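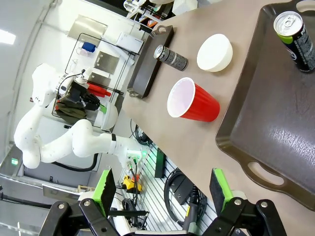

For three years I have wanted to write about the small flags on our office doors, and each time I closed the file. I am not against anybody. My English is also slow, and in this subject one wrong word is expensive.

I work in Brivivstead, in a company of 200 people. Every June we receive an email which invites us to add a line about our values under our signature. It is optional. Last year 41 people did not add it, and I know the number because somebody made a list. My colleague Rebecca Marras was on this list. She told me she agrees with every word of the line, but she does not like to be asked for it by the person who decides her salary.

I think she is right. In the town where I grew up, my father had to hang a portrait in his shop. He liked the man in the portrait well enough. After it was required, he never spoke about him again at home.

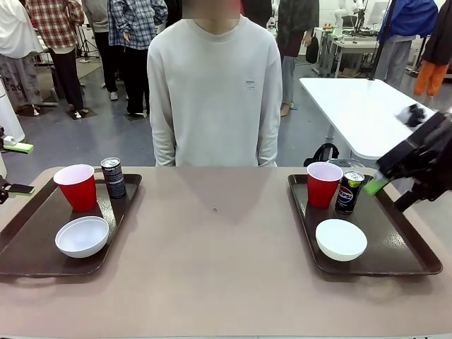 Krum Vlachou, with whom I argue about politics at lunch, says that my comparison is unfair. A portrait ordered by the state is one thing, and an email from Human Resources is a smaller thing. I accept this. Still, I would like to know what happened to the list, and I have asked two times. If I get an answer I will write it in the comments.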